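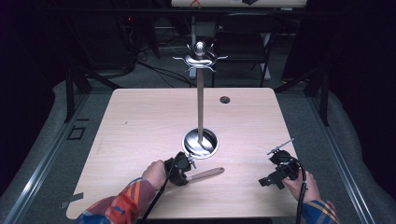
6th October, Brostbridge, handle work continued. The question for this week is still the lower join of the handle, where the small crack shows after the bisque firing and becomes larger after the glaze firing. Before I go to the cracks I want to write down the inside opening, because we changed it and I did not note the reason in the last entry. Customers do not only hold a mug, they also hang it. A tall metal stand like the one on the light square table, with the hook arms which curl outward from the top of the pole, asks for an opening that passes over the curl without scraping and then sits without tilting too much. Our old handle was made for two fingers and was too flat at the top, so the mug went on the hook sideways and the glaze inside the handle was rubbed. The new one has a higher arch. I think the higher arch is also a part of our trouble with the lower join, but I will try to keep these two matters separate.

State of things in the morning. The mugs from the last throwing were under plastic on the second shelf. Kulsoom had turned them upside down on the boards in the evening, for which I thank her, and the rims were even with the feet. I pressed the wall with the thumb at the place of the join. It took a mark but did not move. I call this "firm leather" in my notes, and Faisal calls it "cheese," and we have agreed that we mean the same.

Clay is the Prullow stoneware, the smooth one, from the new delivery. The bags from March are finished now except for the trimmings in the recycling bucket. I do not mix the trimmings in for these tests.

Handles pulled from one lump, all in the same hour. I let them set on the edge of the board with the curve already made. In earlier tests I attached the handle straight after pulling and made the curve on the mug, as I was taught, and the result was good for appearance but the handle was much wetter than the wall. Sharada's opinion is that this is nearly the whole explanation. My opinion is that it is half.

What was done today

Group A: handle rested 40 minutes, both ends scored, joined with slip made of the same clay and water only. Small coil pressed in under the lower join and smoothed with the wooden tool.

Group B: the same rest, scored, joined with slip in which a spoon of vinegar was added. No coil.

Group C: handle joined directly after pulling, vinegar slip, with coil. Then wrapped in a strip of thin plastic around the handle only, so the wall can dry a little and wait for it.

Group D: as A, but lower end cut at an angle instead of straight, so that the contact is longer. This was the suggestion of Tanveer and it makes the tail of the handle lie on the wall more quietly. It also takes longer to do. I was slow with the first ones and by the end I had the movement.

All groups are marked with the letter under the foot, pressed with the metal stamp. Please do not write with pencil on the foot, it burns away and in the last firing we lost two mugs from the record in this way.

All together the groups make 33 mugs. I wanted equal groups but one from C fell from my hand while I was turning to the shelf, and I did not want to make another one from a different lump, so C is shorter by one. The fallen one I cut in half. The upper join was well closed with no air. In the lower join there was a thin line of slip still visible, shining, which means I did not press enough or I used too much slip. Probably the second. I have a habit to use too much slip when I am worried about cracks, and I believe the extra water at the join is then a reason for the crack. I have written "LESS SLIP" on tape and put it on the wall over my wheel.

Weight

I put the trimmed mug of Group A on the scale before the handle and after the handle. The finished one was 277 grams after the glaze firing in the last series, and I would like to stay there. The new higher arch uses a longer piece of clay. To keep the same weight I must pull it thinner, and thinner at the lower end is exactly where we do not want it. Today I left the lower end thick and took the clay away from the top of the arch. In the hand it feels a bit strange, like the handle of a jug. Shagufta held it for some time and said it is comfortable but that it looks like it belongs to a larger mug. I agree with her. I will make a drawing before the next pulling and see if a wider ribbon, flat in the middle, helps the eye.

Drying

Boards A and B are on the lower shelf behind the door, C is under the big plastic, D is under newspaper and then plastic. I am aware that this is another variable and that it is not good practice. The reason is only the space. When the Vukčević kiln was moved we lost the long rack, and the short rack does not take four boards under one sheet. If D comes out better than the others I will have to repeat it with the same cover as A. I write this here so that I do not forget it when I am pleased with the result.

Window to stay closed on the rack side, please. In the afternoon there was a draft and I could see by the color that the handles of B became paler on the side to the window while the other side was still dark. I turned the board around two times. It would be better to turn the mugs and not the board, but the handles then touch each other.

Old series, result from the unloading

Opened the small kiln before lunch. This was the glaze firing of the series with the old flat handle, all of them joined wet, with the Clarau glaze in two thicknesses. Results in the order in which I took them from the kiln shelf:

Top shelf, thin glaze: surface nice, slightly dry on the rim, lower join cracked on most of them. The crack is a smile shape below the tail, it opens toward the bottom.

Middle shelf, thin glaze: the same, but smaller cracks. One mug with no crack at all, and when I looked for its note it says that I had trimmed this wall too thick and kept it. It is interesting. The wall was perhaps wetter also, being thick.

Bottom shelf, thick glaze: glaze has run into the crack and filled it in some cases. For the eye this is almost good. I do not want us to sell these. A filled crack is still a crack, and with hot tea every day I would not trust it. I have put them on the seconds shelf with a red dot, and Faisal will use them for brushes.

Crazing with Clarau: I looked with the lens under the lamp. Thin mugs, no lines. Thick mugs, a few long lines on the inside near the bottom, where the glaze collects. I have set two of the thick ones aside for the freezer and boiling water test, not done yet. My guess is that more lines will appear. We should dip for a shorter time or add some water to the bucket. Kulsoom keeps the glaze book, so she should decide which one, and write it there and not on the lid of the bucket.

Also one pinhole group on the outside, always at the same height, where I hold the mug when I dip it. I will wash the hands before dipping and see.

Kiln notes

Both firings in the Vukčević kiln were slower at the end than the program says. The element at the bottom looks tired to me, it glows less evenly than the others when I look through the hole with the dark glass. It has now done 43 firings according to the sheet on the side. I do not know if this is many. Tanveer had the same kiln at his earlier workplace and he will look at it when he comes with the plaster. Until this is done I would prefer that no important work is put on the bottom shelf.

The cone on the bottom was also less bent than the one at the top. I have glued both to a piece of card and put the card in the folder after this page.

Opening of the handle, measured

I return to this because Sharada asked me at the end of the day for a rule that she can use when she pulls handles without me. I do not have a good rule. What I do is that I hold the wooden dowel, the one with the blue tape, inside the curve while the handle is setting. The dowel should pass with clay still free on both sides. After firing the opening is smaller because the Prullow shrinks, and the beginners forget this, and I forgot it too in the first series. The glaze makes it a little smaller again. If the dowel goes through the wet handle with difficulty, then the fired mug will not go on a hook with any comfort.

The upper part of the arch should rise slightly before it goes down. If it leaves the wall and goes down immediately, the mug hangs with the mouth turned too much outward and looks unhappy. I tried to explain this to Sharada with words and then I took a strip of clay and showed it, which was much faster.

To do

Uncover A and B in the morning, only the handles first.
Leave C closed one day more.
Cut one mug from each group when they are bone dry, look at the lower join with the lens, write the result before touching any other.
Freezer test for the two thick Clarau mugs.
Ask Shagufta if she still has the short brush with the stiff hair, mine leaves hair in the slip.
New bag of Prullow to be opened, wedge and rest it overnight.
Drawing of the wider ribbon.

Added later, before closing: one handle in Group B has already a fine line under the tail, on the window side. I marked it with a pin scratch beside the letter. No line seen in A or D. C I did not open.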